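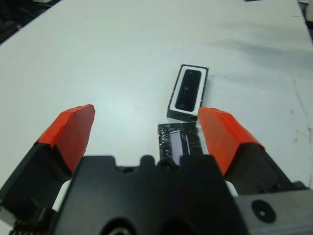

April, 16:30. Bench 2, tabletop and taped sample

Wiped the white top with the Lidivero cleaner, one pass, dry cloth after. Gray smudges remain, as do the small dark scuffs toward the right. Did not try abrasive. Postma sheet says the matte finish goes glossy if rubbed, and a glossy patch is worse for us than a smudge.

Sample 1595: black tape wrap, window left open lengthwise, pale lavender strip showing. Tape is crinkled and the wrinkles shine under the ceiling lights. Matters for the contrast readings. Either switch to a matte tape or take readings with the lights on that side off. Ordered one roll of matte from Jumix, 30 m.

Wrap procedure as used, for whoever does the next one:
Cut tape to 90 mm. Two lengths per piece.
Lay the first length flat, set the piece on it, fold the ends over.
Second length from the other side. Stop short of the middle so the window stays open.
Press down with the back of a spoon. Fingers leave ridges.

Weight after wrapping not taken. Scale is at Hundangate until the end of the month.

Shadow on the table runs diagonally and is soft-edged. Moved the desk lamp 145 mm to the left after the entry above. Position marked on the shelf in pencil.

Open: does the tape adhesive creep into the window over time? Check the edge again in May.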